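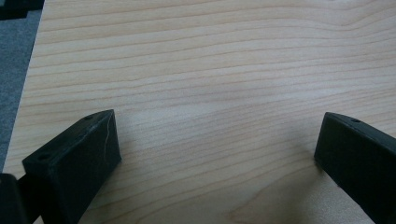 Khanyisile Mnguni asked at the end of the last session why a table that was flat all summer should develop a gap at the breadboard end in winter, when the glue is sound and the piece has never been near water. She had been told it was bad workmanship and wanted to know if that was fair. In most cases it isn't. The gap comes from moisture in the air, and this session covers how that works and how furniture is built to allow for it.

Wood for Interiors, Unit 3
Solid Wood and Moisture
Handout, revised March 2021
Course tutor: Nandi Steyn

Read this with Unit 2 (how boards are sawn). Bring a calculator and a ruler to class.

1. Where the water is

A living tree holds water in two places. Some of it sits in the hollow centers of the cells and is called free water. The rest is held inside the cell walls and is called bound water. When a log is sawn and the boards are stacked to dry, the free water leaves first. The board gets lighter but stays very nearly the same size.

Once the free water has gone, the bound water starts to leave the cell walls. The walls get thinner and the board shrinks. The point where this begins is called the fiber saturation point. It differs from one species to another, and books give different figures. For the exercises in this course we use 27 percent moisture content.

Drying can be slow in the open air or fast in a kiln. Either way the wood does not lose its ability to take up moisture afterward. A kiln-dried board left in a damp shed will swell again. Students often think of kiln drying as a treatment that fixes the board for good, and that idea should be dropped now.

2. Moisture content

Moisture content is the weight of the water in a piece of wood, given as a percentage of the weight of the wood with no water in it. Note that the dry weight goes on the bottom of the fraction. This is how very wet timber can have a moisture content above 100 percent.

Worked example. A sample block weighs 562 grams. It is dried in an oven until it stops losing weight and then weighs 500 grams. The water lost is 62 grams. Divide 62 by 500 and multiply by 100. The moisture content was 12.4 percent.

Oven drying destroys the sample for most uses, so workshops use a meter instead. Pin meters measure electrical resistance between two points pushed into the wood. Pinless meters rest on the surface. Both need to be set for the species. Take several readings along the board and stay away from the ends, which dry faster than the middle.

3. Equilibrium

Wood left in steady air for long enough will stop gaining or losing moisture. It has reached its equilibrium moisture content. If the air becomes drier, the wood gives up water. If the air becomes damper, the wood takes it in. What matters most is the relative humidity of the air. Temperature has a smaller effect of its own, but heating a room without adding moisture lowers the relative humidity, and that is what dries out furniture in winter.

A finish slows the exchange. It does not stop it. Thick film finishes such as varnish slow it more than oil or wax. A top that is finished on the upper face and left bare underneath will exchange moisture faster on one side than the other, and this can make it cup. Finish both faces.

4. Direction of movement

Wood does not move equally in all directions.

Along the grain: very little. For ordinary furniture, ignore it.

Across the grain, in line with the growth rings (tangential): the most.

Across the grain, from the center of the tree outward (radial): often close to half the tangential figure, though this varies by species.

A flatsawn board has mostly tangential movement across its width. A quartersawn board has mostly radial movement across its width and is the steadier choice for wide panels. It also costs more, and the log yields less of it.

The face of the board gives some clue to how it was cut. Arches and wide curving figure usually mean flatsawn. Straight, narrow, parallel lines usually mean quartersawn or close to it. The end grain is a better guide, so look there when you can.

5. Estimating movement

For small changes in moisture content, use:

change in width = width x change in moisture content (in percent) x coefficient

The coefficient depends on species and direction. For hard maple we use 0.00353 tangential and 0.00165 radial.

Worked example. A flatsawn hard maple panel is 400 mm wide. Its moisture content drops by 3 percentage points between June and midwinter.

400 x 3 x 0.00353 = 4.2 mm

The same panel, quartersawn:

400 x 3 x 0.00165 = 2.0 mm

Four millimeters is plenty to open a joint or split a panel that has been glued in on all sides. Keep in mind that the formula gives an estimate. Real boards are seldom purely one cut or the other.

6. Building for movement

Tabletops are fixed to the frame with slotted screw holes, wooden buttons or metal clips, so that the top can slide a little while staying flat. Screwing or gluing a solid top rigidly to its rails is a common cause of splits.

Breadboard ends run across the grain of the top. The top changes width and the breadboard hardly changes length, so the two will line up exactly for only part of the year. The usual method is to glue the center of the joint and peg the outer tenons through slotted holes. A small step at each corner is normal. A gap along the shoulder is a different matter and may mean that the breadboard itself has shrunk in width or that the pegs are loose.

Frame and panel doors hold the panel in a groove without glue. Color the edges of the panel before assembly - otherwise a pale line of bare wood shows when it shrinks.

Drawer fronts and sides are less of a problem if the grain runs the same way around the box. Leave clearance above the sides, and more of it if you are building in the dry months.

Veneered boards on a stable core move far less than solid wood, and most of the rules in this section do not apply to them. We come to these in Unit 5.

7. Exercises

a. A block weighs 330 grams before oven drying and 300 grams after. Find the moisture content.

b. Find the change in width of a flatsawn hard maple top 900 mm wide when its moisture content rises by 2 percentage points.

c. Repeat b for a quartersawn top.

d. Sketch a fixing that lets a top move across its width but holds its center in place.

Hand in written answers before Unit 4. Sketches may be in pencil.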